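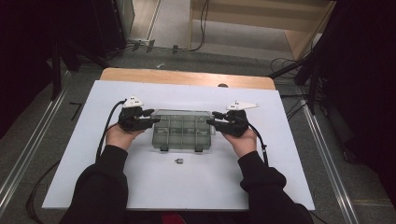
Small parts bench, December, started 9.20 in the morning

I've put off the organiser boxes for most of the spring, and I think everybody who has gone looking for a spacer in the last few months knows it. Jyoti very kindly didn't say anything when she spent half of yesterday's lunch hour hunting for one (she found it in the end, in with the rubber feet), but I saw her face, and I promised to make a proper start today. So these are my notes, mostly so that I remember what I decided, and partly so that whoever picks this up after me doesn't have to guess.

I started with the grey one with the smoky lid and the two black latches along the front. It's my favourite of the lot. You can see the compartments through the lid, just, so you get a fair idea of how the rows are laid out before you open it, though you still have to lift the lid if you want to know what size a thing is. We bought it from Dornska when Lama first set up the bench, along with a couple of taller ones that I like a good deal less, because the lids bow in the middle and the little pieces skip over the dividers whenever somebody carries them sideways.

The white board stays. I know it takes up nearly all of the table and that Zaid would like the space back for the soldering, but I've tried sorting straight onto the wood and it's miserable work. The table is that warm honey colour, very nice to look at, and anything brass simply melts into it. On the white you can spot even a very small piece from where you're standing. The other good thing about the board is that it's flat right across, and the edge of the table is rounded over, so anything that rolls that far keeps on rolling and ends up in the carpet. I have spent more of my life than I'd like feeling about in that carpet with the flat of my hand.

What I settled on for the order of things

Fixings go in the rows nearest the latches, since those are what people come for ten times a day. Screws by length from left to right, shortest first, and the matching nuts directly behind them, so you can pinch up one of each without moving the box. Washers behind the nuts. Everything that isn't a fixing goes to the back: magnets, little bushes, the metal cubes from the Skarell kit, and the odd bits that Noura calls the orphans.

The cubes want a word to themselves. They're tiny and grey and they look like nothing much, and that's how they end up being swept into the bin with the offcuts. Rochelle reckons we began the year with a full set of 20 and I could only lay my hands on 18 before morning tea. Please, if you find one on the floor or in a pocket, put it back in the box and don't leave it on the windowsill. I would also ask that they don't share a compartment with the magnets. I know they fit. I did it myself once.

Latches

A small thing but it has caught me more than once. Both latches need to be down before the box is lifted, and I mean pressed down properly until you feel them seat. If only one is done up the lid looks closed and isn't, and the far corner opens up a crack as soon as there's any weight on it. Pick the box up by its short ends, one hand each side, and keep it level. Zaid had got into the habit of taking it by the front edge, thumb on a latch, and I think that's how we had the great washer spill back in the winter (I'm not cross, Zaid, I've done worse with the resistor trays).

11.05, after tea

Lama came by and asked the very reasonable question of why we don't label the lid. I did try. The printed labels from Cliltell don't like the smoky plastic at all, they lift at the corners within a week or two and leave a gummy patch which collects fluff. Noura suggested a paper map of the compartments, drawn out as a grid and kept under the box, and I've made a first go at one in pencil. It isn't beautiful. I've shaded the compartments that are spoken for and left the others blank, so there's somewhere for new things to go. If you put something into a blank one, please write it on the map while you're standing there, and write it so the rest of us can read it!

I also had a look through the stock list, which claims we own 3,334 small fixings of one kind and another. I don't believe that for a minute, but I'm not about to tip them all out and check. What I can say is that the short screws are getting low and the long ones will see us out. Rochelle has an order going to Gallagher before the break and I've asked her to add a bag of 300 of the short ones. She wanted to know whether we'd like black or plain. I said plain, mainly because I find the black ones hard to tell apart under the bench light, though if anyone feels strongly about it there's still time to tell her.

Still to do

The two taller boxes. I'd like to shift everything out of them and see if they can be used for cable ties and sleeving, where it doesn't matter so much if the lids bow.

A lip of some sort for the far side of the board. A strip of soft foam would do it. Jyoti thinks she has an offcut at home from her camping mat and will bring it in if she remembers (Jyoti, this is me reminding you).

The orphans. Noura and I are going to sit down with them after lunch one day and be ruthless. Last time we tried we threw away a grand total of one bent clip, and then she went and got it back out again because it fitted the door of the parts cupboard.

3.40 in the afternoon

Front two rows finished and the map updated in pen. Washers are done apart from the very thin ones, which I've left in a saucer at the end of the shelf with a note on them, so please leave the saucer be until I'm back at the bench. One more cube came to light inside the screwdriver roll, so that's 19.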